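Filed under: Bench Log / Sim and Bimanual

22 May 2024

Bad morning, decent afternoon. Writing this up while it's fresh, mostly so Samina doesn't have to decode my sticky notes again.

The left arm in the kitchen scene has been throwing its hand into the counter. Not every run, which is the annoying part. The Ghauri batch finished overnight and the left side faulted in 121 of 800 episodes, all with the same message: contact force over limit, fingers against countertop. The right side had no faults at all. Same controller, same gains, same everything as far as I knew, so of course I spent an hour staring at the gains anyway.

First theory was the placemat. It was the newest thing in the scene and Tariq had swapped in the braided one on the last asset update, so I figured the collision mesh had come in with a lip or something sticking up. I opened the mesh and it was fine, a flat disk, very boring. Took the mat out completely and reran 30 episodes and still got faults. Sorry Tariq, I had already complained about you to Khurram by then.

Second theory was the mango. The leaves are a separate body from the fruit, and we had trouble with loose stems back in September (the pear business, which Tahira will remember). I welded the leaves on and reran. More faults! OK, so leave the fruit alone.

After that I did what I should have done first and stepped through the approach with the render paused, checking the commanded wrist pose against the one the sim was reporting at each step.
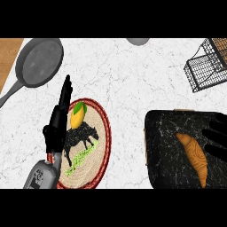 Head view, paused on approach. Left gripper next to the mango, right fingers over the tray by the croissant.

From up there it all looks perfectly reasonable, and I think that's why we missed it for so long. The head view is close to useless for height. In the numbers, though, the left wrist was sitting lower than commanded, and the gap kept growing as the arm reached out. On short reaches you'd never notice. On long ones the fingers ran out of room and went into the marble, the controller pushed harder, and the force limit tripped.

I called Nighat over at that point because she wrote the payload compensation. She looked at the left config for maybe ten seconds and said "that's the old hand." And yep. When we moved both arms to the black hands, the right got the new mass and center of gravity and the left kept the values from the Treltis hand, which is a good bit lighter. So the left arm has been undercompensating for its own hand this whole time and sagging more the farther out it goes. I copied the file across myself, so I can't even blame the merge.

Fixed the values on the left and reran the same 30 seeds. No faults. Wrist error at full reach is now down in the same noise as the right side. I've queued the full 800 again for tonight and won't call it closed until I've seen that come back.

Now the part I'm less happy about. The sim config and the config for the real pair at Belorstead come out of the same folder. Khurram checked, and the real left arm has the wrong payload too. It hasn't hit anything because the Belorstead tasks are all short reach so far, but the Melcombe tasks aren't, and those were next up. I asked him to hold the left arm until the new file is loaded and somebody has done a slow reach test with a hand on the e-stop. He's taped a note over the enable switch – crude, but I'm glad it's there.

Also, the force limit did its job, but it let the controller push for longer than I like before it tripped. I want to lower it for the approach phase. Samina thinks that'll give us false trips on the tray pickups, where the fingers are supposed to touch down lightly. She might be right. We'll try it in sim on the croissant task and see.

Still to do:
- Startup check that compares the hand model with the payload file and refuses to enable if they don't match (me)
- Slow reach test on the real left arm, new file (Khurram and Nighat)
- Go back through the last 3000 left-arm episodes and tag any with wrist error over the threshold. Some of those went into training – ugh (Tahira, when she's back)
- Tell Tariq his placemat is staying in the scene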